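From: Cor Dekker
To: sturnlow-water list
Date: May 26, 2024
Subject: Re: [sturnlow-water] Hardness readings at the Grorside tap

Amber Hermans wrote:

> The strip tests I did at the Grorside tap all come out at the top of the
> scale, so I can't say more than "hard." Siebe thinks the softener at
> Drondstead is set wrong and wants it turned up before the end of the
> month. Is there a cheap way to get a real number? Also, does boiling the
> sample first change anything? Declan says it does and Thu says it
> doesn't.
>
> Amber

Amber,

Leave the softener setting alone until you have a titration result. Strips saturate, and the top color block covers everything from moderately hard to very hard.

Any drop-count kit sold for aquariums or boilers will do. Rinse the vial with sample water, fill to the line, add the indicator, then add titrant one drop at a time and swirl after each. Stop at the first full change from red to blue. Purple means you are not there yet. Most people stop early, so add one more drop and see whether the color moves. If it doesn't, don't count that drop.

Multiply by the factor printed in your kit's leaflet. The factors differ between kits, and German degrees and mg/L as calcium carbonate get mixed up on this list every spring. Please post the unit with the number.

If the drop count gets too high to be practical, dilute. Take 90 mL of distilled water, add 10 mL of sample, titrate that and multiply by 10. Do the distilled water by itself first as a blank. It should need no drops.

On boiling: Declan and Thu are each half right. Boiling drives off carbon dioxide and precipitates the carbonate part of the hardness as scale. The sulfate and chloride part stays in solution. If you titrate before and after, and let the boiled sample cool, settle and come back to its original volume with distilled water, the difference is your temporary hardness. For the softener you want the total, so use the unboiled sample.

Run the cold tap for 2 minutes before sampling. Take one sample upstream of the softener and one downstream, same day. My own upstream figure from Tipoki in May was 66 mg/L as calcium carbonate, but that is a different source and tells you nothing about Grorside.

One more check on technique: titrate a bottled water that prints calcium and magnesium on its label. Hardness in mg/L as calcium carbonate is 2.5 times the calcium plus 4.1 times the magnesium, both in mg/L. If you are more than one drop out, suspect the reagent and look at its expiration date.

Cor

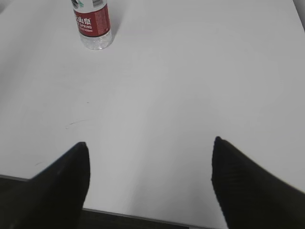 Bottled water, red label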